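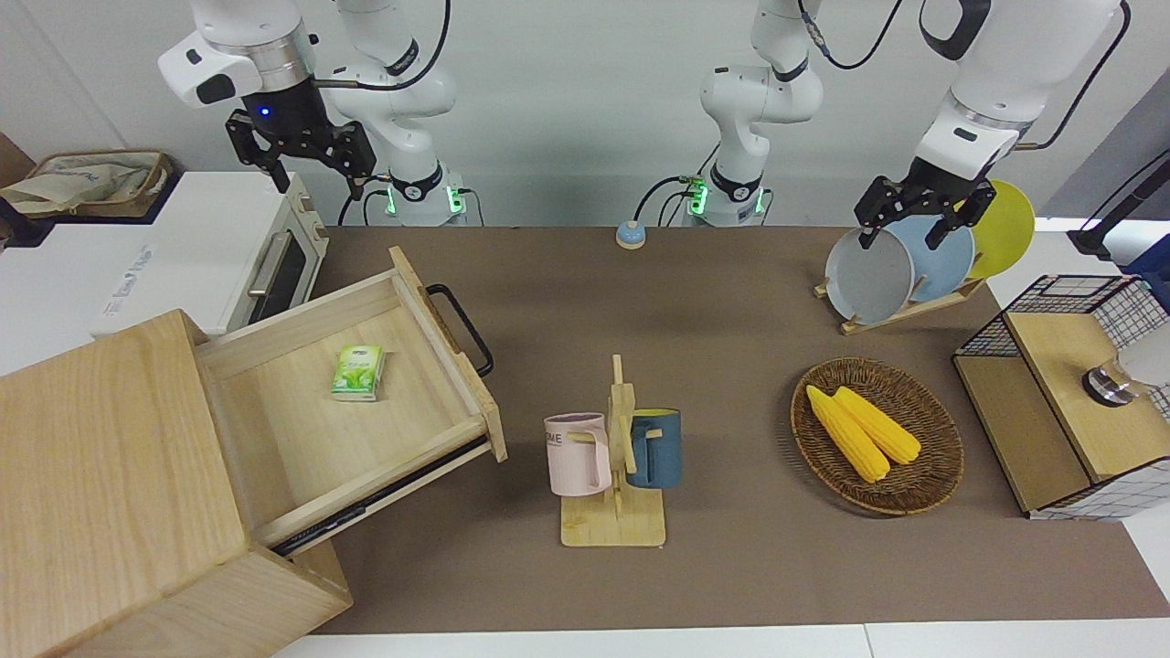

**Unit 5: two-arm kitchen cell, setup + daily care**
02/06/2025, handout for lab group B. Bring it with you, there are no spares at the bench.

Covers the Tak cell only. The Skilimon cell has different mounts and gets its own sheet in November.

## Before power

- Mat flat, edges down. A ridge under the dish rack shifts the plates enough to spoil a pick.
- Wipe the mat with a barely damp cloth. No spray near the bases!
- Cables: look at the loops beside each base. Slack, but not lying where the first joint turns. If one has crept in, re-dress it with power OFF.
- Hand-tighten check on base bolts. If any turns, stop and find Ginette Bouvier. Don't torque it yourself.
- Drawer: run it in and out by hand, full travel. Gritty runners get a dry brush, no oil.

## Power up

1. Controller on, wait for base lights. Both rings should come up green on this cell. One green and one not = don't release anything, read the log.
2. Gripper flange light, blue = talking to the controller. No blue, reseat the connector at the wrist (power down first, yes really).
3. Open/close each gripper on nothing, 5 times. Listen. Clicking usually means a loose finger screw.
4. Slow jog, one arm at a time. Other arm parked high.

Left and right are the ROBOT's left and right. From the oven and drawer end this catches everybody in week one. Say it out loud before you jog: "robot's right, oven side. Robot's left, rack side."

## Object layout

Standard layout goes oven and drawer at one end, then mug tree, basket, dish rack at the other end. Mug tree base square to the mat edge. Mugs hung by the handle, pushed well onto the peg.

Plates upright in their slots. Gray one in front, it's the first pick. Yellow at the back stands highest, so watch clearance when the wrist comes down over it.

Basket: two corn cobs, side by side. Don't stack them.

Oven stays unplugged for all exercises. Door closed at start. The tray on top counts as an obstacle so if you move it, redo the keep-out volume.

## Teaching the plate grasp

- Approach from above, fingers either side of the rim
- Close at low force, setting 41 on the Nundotari panel. Higher marks the plate, lower and it twists on the lift
- Hold. Look at the rim from the side before lifting. Both fingers should be touching
- Lift straight up until clear of the rack, THEN rotate
- Other arm waits, gripper open, over the oven side. Do not teach both at once, interlock is not set up for that yet

If the plate drags against the rack your approach is off square. Fix the approach, dont add force.

## Care

| When | What |
|---|---|
| Every session | wipe finger pads, check cables, log hours |
| 55 hours | finger screws, wrist connector, re-zero both grippers |
| 4,000 cycles | new finger pads, both sides of the pair |

Pads come from Sillonance, top shelf. Always change as a pair, a worn pad against a fresh one pulls the plate off center and then the taught points are all wrong.

Re-zero: gripper empty, close fully, set zero, open, close again. If the reading has moved, clean the pads and repeat. Still moving, tag it out.

## For next time

Read the fault list, first two pages. Write up one grasp you taught: approach height, force, what you changed and why. Half a page. Hand in to Iida Sjöberg, paper is fine.

Log sheet hangs by the controler. Fill it in before you leave, including the sessions where nothing went wrong.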